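**Ticket 1746: Etikettendrucker im Lager Birach druckt versetzt**

Status: offen
Gemeldet: Fr., 16. September
Standort: Birach, Wareneingang

Seit dem Umzug des Druckservers nach Nadholm sitzt der Barcode 4 mm zu tief. Betroffen sind nur Etiketten aus der Vorlage »Selholm Palette«. Testdruck direkt am Gerät ist in Ordnung.

Treiber neu installiert, keine Änderung. Skalierung stand auf 98 %, auf 100 % gesetzt. Versatz bleibt.
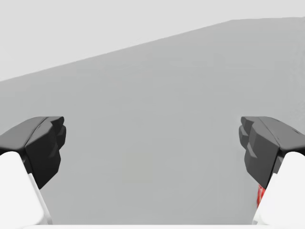

*Anhang 1: graue Fläche, heller Hintergrund*

Vorlage mit der alten Fassung aus Ticket 1629 verglichen. Der obere Rand ist dort anders hinterlegt. Wert übernommen, danach über 100 Etiketten gedruckt, Barcode sitzt richtig. Nach Neustart des Servers war der alte Wert wieder da.

Anfrage an Wegener gestellt, ob die Vorlage beim Start überschrieben wird. Bis zur Antwort Rand nach jedem Neustart von Hand eintragen.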